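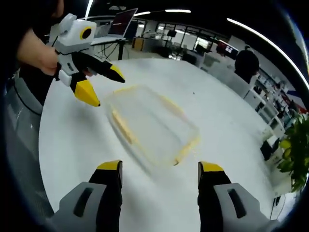
I've been putting off writing up our recording rules for months, mostly because they lived on a sticky note and in Li-hua Chang's head. Then we got a batch of 300 takes back from review with 18 of them thrown out, and every single one was a problem we already had a rule for (sort of). So here we go – the rules for two-handed gripper work, as they stand on 2025-06-18.

First one: both grippers start open and clear of the object. It sounds so obvious, but after a long stretch your hands get lazy and you start a take with one fingertip already nudging the thing. A model learning from that has no idea how you got there. Open, clear, hold for a second, then go.

Second, clear plastic gets its own session. I fought this one! I figured a tub is a tub. But see-through stuff on a white table is hard to make out even for a person scrubbing through the video later, and when it's mixed in with mugs and boxes the reviewers just skim past the bad grips. Now we do up to 9 clear items in one go and check them all together.

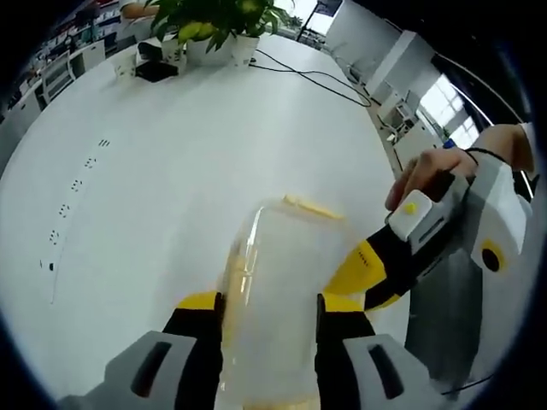

Third, decide before you start which hand is holding and which hand is working, and stick with it until the take is over. Swapping is fine if the task calls for a swap, but then it goes in the task name. Amirhossein Fallahi wanted to ban swaps completely and we went back and forth on it for most of a lunch. We landed on allowing them, and he still grumbles when he sees one.

Fourth, go slower than feels natural. I move way too fast, always have, and my early takes from the Redden set are a blurry mess. Li-hua has me count to 8 in my head on a simple pick and place and it feels ridiculous, but my rejects dropped a lot.

Last one is about people. Anyone who might end up in view gets told first, and they can say no. We ask again at every session – a yes in the morning doesn't cover the afternoon.

There's still nothing in there about dropped objects. I say keep the take and label it, Amirhossein says bin it. We'll probably sort that out before the Jernosum work starts in September, and I'll update this post when we do.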